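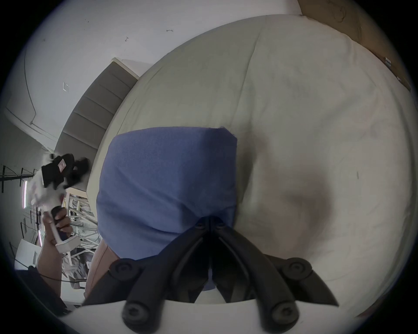 Kaltov: Sorry, but I still don't buy it. My sister has 21 guests through her rental most months, and until a machine can change a bed and find the sock under it, she'll be doing it herself.

Vekley_fan
Oh, I'm a bit more hopeful than you, Kaltov! Gripping one soft thing is already a chore half done — and I say that as a dad who picks up 60 a night.

Kaltov
Half done is what my kids call it too :) Folding a fitted sheet, though?

Sadia Durrani
I can't fold one either, so let's be fair to the poor machines.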